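Paper bags for storing spuds and onions?
Last updated: Jul 7, 2018
Posted by Róisín Sheehan

Right, I've got a sack and a half of earlies coming off the allotment and the plastic crates from Prestenance made everything sweat last year. I lost the lot by March. My neighbour swears by plain brown paper bags, folded over at the top and kept in the shed. Anyone done it? I was looking at the Baysal ones, 200 in a pack, which is far more than I need but they're cheap. 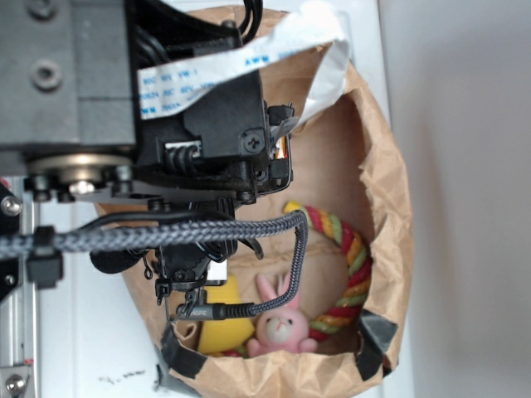
Mine would be sharing shelf space with the paint tins, so it does get a bit chilly in there.

mudlark_30
Paper's grand for onions. For spuds I'd go hessian every time. Paper goes soft the minute there's any damp and then the bottom drops out, and you're chasing Charlottes round the shed floor at seven in the morning.

Orkila Pete
Disagree with mudlark, sorry! I've used paper for years and never had one go. You're overfilling them. Half full, top rolled down twice, don't stack them. 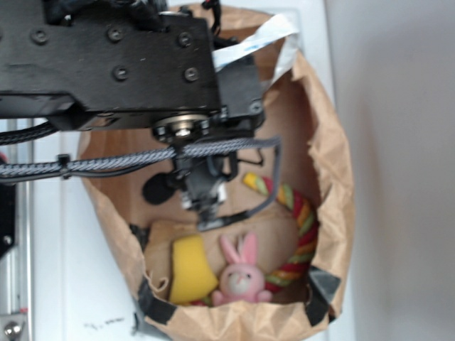
Also don't wash the spuds first. Brush them off and leave them out somewhere dark for a day or two.

mudlark_30
I was not overfilling them, Pete. My shed's on clay and it's like a swamp from October on.

Orkila Pete
Well then hessian will only go mouldy, won't it.

Róisín Sheehan
Lads! I might try both and see. Does anybody put anything in the bottom of the shed to keep things off the concrete?
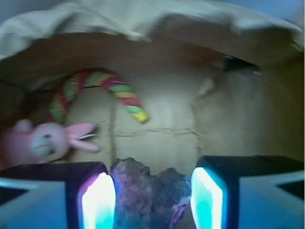

I've got an old pallet but it's roughly 35 inches too long for the gap and my saw is useless.

tatties_n_neeps
Bricks and a plank, that's all I use. And keep the onions well away from the spuds, mine sprouted like mad side by side.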